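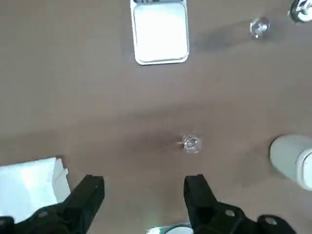
Re: [shop-robots] clear objects and the wrist camera

Macarena Saavedra wrote on March 11, 2022:
> New grasp code is on the Griko arm. It got
> 99 picks in a row on my bench, so I think
> glass is solved. OK to merge?

I'd hold off. 99 picks of what? If it was the same glass in the same spot, that's one pick with a lot of practice.

My arm at home still goes for the shadow about as happily as the glass – and the shadow is bigger. Try 21 tries with two clear pieces out and the lamp moved each time, then post the log, misses included.

Also, which finger pads?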